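Section 4: Placing the board and pieces
By Adalberto Meireles
Friday, March 15, 2024
Print this page | E-mail this page

1. Wipe the tabletop with a dry cloth. Do not use spray cleaner.
2. Lay the Flurisetti board flat and press down each corner.
3. Turn the board so that each player has a light square at the near right corner.
4. Set out the pieces one side at a time, starting with the rooks.
5. Centre each piece on its square.

Note: Spare pieces are ordered under part number 566.

Caution: Do not slide weighted pieces across the board — lift them.

Marked squares should be checked before the first move. Learn their positions while the board is clear, then set out the pieces. Two marks can lie close together near the front, one a translucent yellow-green and the other solid bright green, so name the shade when calling out a square. Red pieces kept to the left, as on this checkered board on its white tabletop, stand out well against the black and white squares.
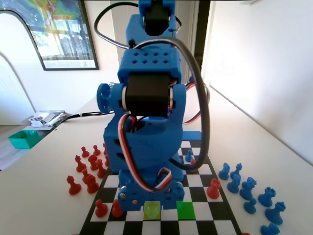
Related sections
Storing the Portela pieces
Cleaning the Flurisetti board
Zallent spare parts list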